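更新于四月

工作坊图集:枫木板、色块和一堆说法

关于这一页

先说清楚,我对“木头摆上去就高级了”这种话一向不太信。过去一年里,我们这间公用工作坊陆续换了台面、换了收纳、换了练习用的积木,每换一样都有人来说这回一定顺手。有些确实顺手,有些只是新。这一页收的是台面那一部分,照片不多,话比照片多,嫌啰嗦的可以直接拉到底。

文字是我写的,挑木料和上油的部分问过 Callum Whitlock。他做了很多年木工,对我的大部分怀疑表示同意,对其中一小部分表示我不懂。凡是他纠正过我的地方,我尽量照实写出来。

一、为什么还要在洞洞板上再放一块木板

蓝色洞洞板的好处是到处都是孔,哪儿都能上螺栓,夹具今天装这边,明天挪那边。坏处也是到处都是孔。小东西放上去要么卡边,要么晃,笔一滚就停在孔上,铺张纸写字,笔尖能戳穿。卖洞洞板的人从来不提写字这回事。

所以有人提议加一块平整的木板。我当时反对,理由是加一层就多一层要照看的东西,而且木板会变形。后来投票我输了,2 票之差。

Bosto 的目录里把这种浅色枫木板叫“静面”,说它能让桌面上的东西“安静下来”。我到现在也不知道积木怎么个不安静法。不过浅底确实有一个实在的用处,颜色鲜一点的东西放上去不用找。黄的就是黄的,不会跟底下那片蓝混在一起抢眼睛。原先在蓝底上分颜色,傍晚灯一开,深一点的颜色都往下沉,分错是常事。
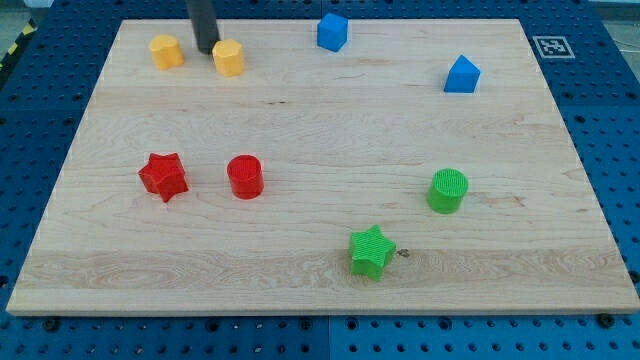 分颜色这种练习,我原来以为换了底板也就那样,毕竟手笨还是手笨。用了一阵子,我得承认分错的次数少了,可我也不愿意把功劳全算到枫木头上。同一个月里我们还换了灯管,灯管比木板便宜得多,却没有谁给灯管写过一页目录。要是先换灯、再换板,中间隔上几个星期,这笔账就能算清楚。没人有这个耐心,包括我。

色块成对摆的规矩是后来慢慢形成的。同色的放一起,各对之间留出空当,手指伸进去拿的时候不碰到旁边的。有人主张排成一条直线,说好看。我试过,好看是好看,拿中间那对的时候左右都得让,最后还是散开放。

二、关于木纹

木纹是最容易被吹上天的东西。Sundaram 的店员跟我讲过一通,说带波浪纹的料“有生命”,节疤处的旋纹“是树在讲话”。我问那价格呢,他说会讲话的贵一点。

Callum 的说法朴素得多:枫木颜色浅,纹理细,有深色带子和旋纹的地方硬度可能跟旁边不太一样,手工刨的时候要留神逆茬,砂到那儿手要放轻。就这些。树没有讲话。

我自己的意见是,用来放小件的板子,纹路太花反而添乱。深色的带子横过去,远看像有道阴影,找掉落的小螺丝时眼睛会先被它骗一下,有个小黑点也要凑近了才分得清是疤还是东西。这算不上大毛病,但卖家说木纹“只有好处”的时候,我希望他也来趴着找一回螺丝。

三、前沿那道小斜面

板子前面有一道窄窄的倒边,颜色比板面还浅些,端面的纹理也露在那里。我原以为是装饰,Callum 说直角边磕久了会掉渣,手腕搁在上面也硌得慌,倒一下角两样都好些。这一条我认。

但倒角有倒角的麻烦,圆的东西滚到边上就直接下去了,一点犹豫都没有。方的积木没事。要是打算在板上放珠子、钢球一类的东西,建议在边上贴条矮挡边,或者干脆换个托盘。Flodura 出过一种硅胶挡条,宣传说不留胶痕。我们在一块废料上试过,留。

四、螺栓、接缝,以及对齐这件事

洞洞板是几块拼起来的,有接缝。接缝两边的孔到底在不在一条线上,取决于拼的人那天心情如何。我们第一次拼完,隔着接缝想装一根横梁,怎么都差一点,最后拆了重来。拼的时候先把螺栓全穿上,都别拧紧,整体推正了再一颗一颗收,这个办法土,可是管用。

黑色螺栓是后来统一买的。以前长短粗细什么都有,抽屉里翻半天。有人嫌统一采购死板,说总会碰到特殊情况。到目前为止特殊情况来过一次,用老抽屉里剩的一颗解决了。老抽屉我还留着。

螺栓头会凸出来,胳膊从台面上扫过去,袖口要当心。我有一件毛衣为此付出了代价。

五、上油还是不上油

这一节争得最久。主张上油的说能防潮防脏,主张不上的说油面会粘灰,浅色料上了油还会发黄。两边都有道理,两边也都没有拿出像样的比较。

于是我们自己弄了个小试验,同一批余料裁成两片,一片上 Staseo 的硬蜡油,一片什么也不抹,都搁在窗台上。搁了 40 天。上油那片颜色深了一点,摸着滑;没上的那片沾了一圈茶渍,怎么砂都有印子。按说结论很明显了,可茶是我放的杯子,不在试验计划里,所以主张不上油的那位至今不服气。他说得没错,另一片上也该放个杯子。

目前的做法是薄薄抹一层,擦干净,看着办。不满意的可以自带砂纸。

六、花了多少

常有人问,写在这里省得再答。枫木板连裁切 223,蓝色洞洞板补的那一块加上螺栓 128,色块是旧的,不算钱。灯管的发票我找不到了。

有没有更便宜的办法?有。找一块旧橱柜门板,砂平了一样能用,Callum 自己家里就是这么干的。他没有在投票之前告诉我们,我问过他为什么,他说没人问。

七、还没想明白的

木板在洞洞板上到底要不要固定死。固定了稳当,可想挪的时候得拆;不固定,手一撑就可能滑。现在有人赞成垫防滑垫,我怀疑垫子会把潮气捂在底下,板子往上拱。等过了梅雨天再看,拱没拱拿直尺一靠就知道。

还有板子该不该翻面轮换着用。我的意思是翻,至少两面磨得均匀些。反对的人说倒角只做了一面,翻过来硬边朝上,硌手。这话也对,那就再倒一道,反正刨子是现成的,就看谁动手。

有不同意见的可以写信来,最好附上你们自己那块板用了多久,光说“我觉得枫木好”的就不回了。

本站使用 Cookie 记录访问次数。继续浏览即表示您同意我们的 Cookie 说明。

联系我们 | 版权所有,转载请注明出处 | 返回顶部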